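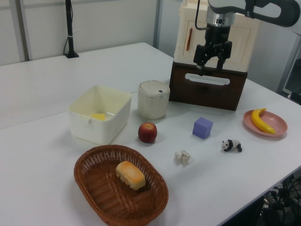 Let the poor things have their breakfast

Filed under: Opinion, Celebrity & Culture

I was in the queue at the chemist's in Metham the other morning, reading my phone as one does, when I learned that Yasaman Yazdani had been to a café. She had eggs. She was with a man who may or may not be Tahsin Munshi, and if it was Tahsin Munshi then he had his hood up, and if he had his hood up then (said the website) there must be something to hide. There were 17 photographs. I looked at every one of them, and by the time I reached the counter I had to be asked twice for my surname.

I say this so you know I'm no saint. I have loved celebrity gossip since I was a girl, when my aunt used to pass her magazines on to us in a carrier bag, with the crosswords done and the recipes torn out. I watched all six series of Lustdale, even the one with the flood, and when Yasaman's character finally left that dreadful husband I rang my sister and we both had a little cry. So of course I want to know if she's happy. I'd be very pleased to hear she was!

But I do think we've got ourselves into a muddle about what we're owed. A wedding picture that a couple choose to share is a lovely thing, and so is a chat on a sofa about a new film, with a bit of teasing over who can't cook. The people in it have said yes. They've put on a nice shirt and come out to meet us. A long lens pointed through a café window at half past eight is something else, and I can't make myself feel that the two belong on the same page, though that's where they always are.

What bothered me most was the comments. There were 64 of them when I looked, and a good many were from women my age, who ought to know how a person looks before her first cup of tea. She was "tired". She was "puffy". Somebody had decided that she was expecting, on the strength of a loose cardigan, and somebody else was already cross with her about it. I have been asked that question myself, at a christening, when the answer was a very sad one, and I remember standing there with my paper plate and wanting the floor to open. I was asked by one person. I can't imagine what it would be like coming from everybody at once.

My daughter, who is 27 and a good deal more sensible than I am, says they know what they're signing up for. I've heard this so often that I used to say it too. Yasaman Yazdani signed up to act. She was 18 when she got the part, and I don't suppose there was a page in the contract about eggs. Tahsin Munshi makes records — rather good ones, and I play Huerta in the car until the family begs me to stop — and as far as I know he has never once asked us in to look at his private life.

People will say that the sites only print what we click on, and I'm afraid I agree. The photographer got up early that day on account of people like me, standing in queues. So since August I've been trying a small rule of my own. If they told us themselves, I'll read it, and enjoy it, and very likely ring my sister. If somebody had to hide behind a parked car to find it out, I leave it alone. I've slipped a few times (there was a business with a yacht) but on the whole it's been easier than giving up biscuits.

I still hope it was him under the hood, mind you. They'd be lovely together, and when they feel like telling us I'll be delighted to hear it.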